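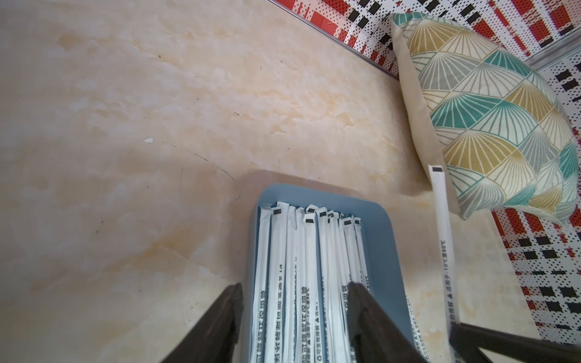
제7장 그리퍼 비교 시험: 가늘고 가벼운 포장물의 파지

7.1 이 장의 범위

앞 장에서는 단일 강체 물체를 대상으로 평행 그리퍼의 파지력과 개폐 폭을 다루었다. 이 장에서는 대상물을 개별 포장 빨대로 바꾼다. 빨대는 질량이 작고 길이 대 폭의 비가 크며, 포장지가 내용물과 따로 움직인다. 이러한 대상물에서는 파지력의 최댓값보다 손가락 끝의 형상, 접근 각도, 손목 카메라의 시야가 결과를 좌우하는 경우가 많다.

비교에 사용하는 그리퍼는 두 종류이다. 하나는 Plerkidport형으로, 끝으로 갈수록 좁아지는 쐐기 모양 손가락 두 개를 가진 평행 그리퍼이다. 다른 하나는 Skerkley형으로, 손가락 끝이 평평하고 접촉면에 연질 패드를 부착한 평행 그리퍼이다. 제어기는 Durnard 위치 제어기와 Vlachopoulos 힘 제한 제어기를 번갈아 연결한다. 따라서 기본 조합은 네 가지이며, 각 조합에 같은 횟수의 시행을 배정한다.

이 장을 마친 학습자는 다음을 수행할 수 있어야 한다.

파지 성공, 부분 성공, 실패를 관찰 가능한 기준으로 정의한다.
대상물의 초기 배치를 등급으로 나누고 시험 순서를 무작위화한다.
손목 카메라 영상에서 손가락 끝과 대상물의 상대 위치를 판독한다.
그리퍼의 영향과 제어기의 영향을 분리하여 보고한다.

7.2 용어

단일 파지: 한 번의 닫힘 동작으로 대상물 한 개만 들어 올린 경우를 말한다.
다중 파지: 한 번의 닫힘 동작으로 두 개 이상을 들어 올린 경우를 말한다. 이 장에서는 부분 성공으로 기록한다.
헛닫힘: 손가락이 닫혔으나 대상물을 들어 올리지 못한 경우를 말한다.
포장 미끄러짐: 포장지는 잡혔으나 내부의 빨대가 길이 방향으로 이동한 경우를 말한다.
진입 여유: 손가락 끝과 가장 가까운 이웃 물체 사이의 수평 거리를 말한다.

용어 가운데 다중 파지는 문헌마다 처리 방식이 다르다. 배출 공정에서는 다중 파지를 실패로 분류하고, 비우기 공정에서는 성공으로 분류하기도 한다. 다른 시험의 수치와 비교할 때에는 먼저 이 분류를 확인한다.

7.3 배치 등급

대상물의 초기 배치는 세 등급으로 나눈다.

등급 A(밀집): 빨대를 트레이 안에 세워 촘촘하게 채운다. 포장 상단이 서로 맞닿으므로 진입 여유가 거의 없다. 손가락이 다발 양쪽으로 들어가는 접근은 비교적 쉬우나 한 개만 분리하기는 어렵다.

등급 B(정렬): 적은 수의 빨대를 트레이 한쪽 벽에 가깝게 나란히 놓는다. 벽 쪽 손가락은 벽과 빨대 사이에 들어가거나 빨대 위로 내려와야 하고, 반대쪽 손가락은 빈 바닥에 내려놓을 수 있다. 좌우 조건이 비대칭이므로 손가락별 접촉 순서를 기록한다.

등급 C(산재): 빨대를 트레이 밖 작업면에 서로 다른 방향으로 흩어 놓는다. 이웃 간 간섭은 줄어들지만, 시행마다 손목 회전각을 새로 구해야 한다.

트레이와 작업면의 색은 모든 등급에서 동일하게 유지한다. 흰색 포장은 밝은 작업면에서 윤곽 대비가 낮고 푸른색 트레이에서는 대비가 높다. 등급 B와 등급 C의 차이를 배치만의 효과로 해석해서는 안 되며, 배경 대비의 효과가 섞여 있음을 결과표의 주석에 명시한다.

7.4 시험 횟수와 기록

예비 시험은 조합을 구분하지 않고 500회를 실시하며, 속도와 접근 높이를 정하는 데에만 사용한다. 본 시험은 네 조합을 합하여 2,000회로 한다. 본 시험의 자료와 예비 시험의 자료를 합산하지 않는다.

이 장의 연습용 자료에는 본 시험 2,000회 중 단일 파지가 1,113회, 다중 파지가 657회 기록되어 있다. 나머지는 헛닫힘과 그 밖의 실패이다. 단일 파지만을 성공으로 보면 성공률은 55.65%이고, 다중 파지를 포함하면 88.5%이다. 같은 자료에서 정의에 따라 33%포인트 가까운 차이가 나므로, 성공률은 반드시 정의와 함께 제시한다.

각 시행에는 그리퍼 종류, 제어기 종류, 배치 등급, 접근 각도, 닫힘 직전의 손가락 간격, 판정 결과를 기록한다. 포장이 찢어진 대상물은 다음 시행 전에 교체하고 교체 사실을 남긴다.

7.5 손목 카메라 영상의 판독

손목 카메라는 손가락과 함께 움직이므로 손가락 끝의 위치가 영상 안에서 거의 일정하다. 이 성질은 진입 여유를 판독할 때 유리하다. 반면 대상물까지의 거리가 바뀌면 화소당 길이도 달라지므로, 한 높이에서 구한 환산값을 다른 높이에 적용할 수 없다. 환산값은 접근 높이마다 따로 구한다.

판독은 닫힘 명령 직전의 정지 영상에서 실시한다. 먼저 두 손가락 끝을 표시하고, 다음으로 그 사이를 지나는 포장의 윤곽을 표시한다. 손가락이 대상물을 가리는 경우에는 가려진 부분을 연장하여 그리지 말고 판독 불가로 처리한다. 포장에 인쇄된 글자는 방향 추정의 보조 수단으로 쓸 수 있으나, 인쇄 위치가 개체마다 달라 길이의 기준으로는 쓰지 않는다.

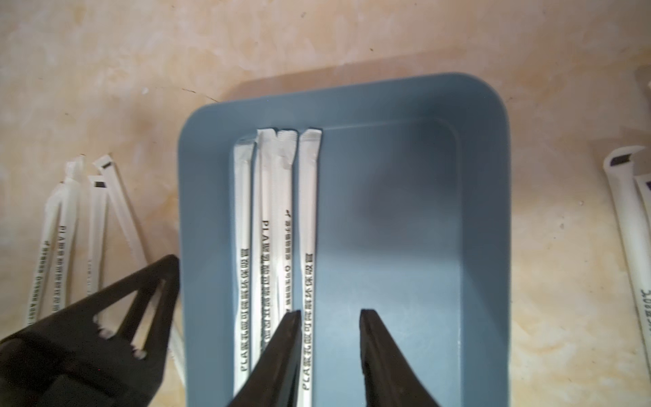 문: 두 그리퍼를 비교할 때 제어기를 한 종류로 고정하면 충분한가?

답: 한 종류로 고정한 시험은 그 제어기에서의 차이만 보여 준다. 연질 패드는 힘 제한 제어에서 유리하고 위치 제어에서는 이점이 줄어들 수 있으므로, 그리퍼와 제어기의 교호작용을 확인하려면 네 조합을 모두 시험해야 한다. 시간이 제한된 경우에는 조합을 줄이는 대신 조합당 시행 횟수를 같은 비율로 줄인다.

7.6 시험 전 점검

손가락을 완전히 닫은 상태에서 양 끝의 높이 차를 측정한다. 차이가 포장 두께보다 크면 손가락을 다시 조립한다. 이어서 빈 트레이 바닥에 대한 하강 한계를 설정하고, 저속으로 하강시켜 손가락 끝이 바닥을 누르지 않는지 확인한다. 트레이가 작업면에서 밀리면 등급 B의 자료가 왜곡되므로 트레이의 기준 위치를 작업면에 표시해 둔다.

점검이 끝나면 배치 등급의 순서표를 작성한다. 같은 등급을 연속으로 시험하면 포장의 구겨짐이 누적되어 후반 시행에 영향을 준다. 순서표의 작성 방법은 7.7절에서 다룬다.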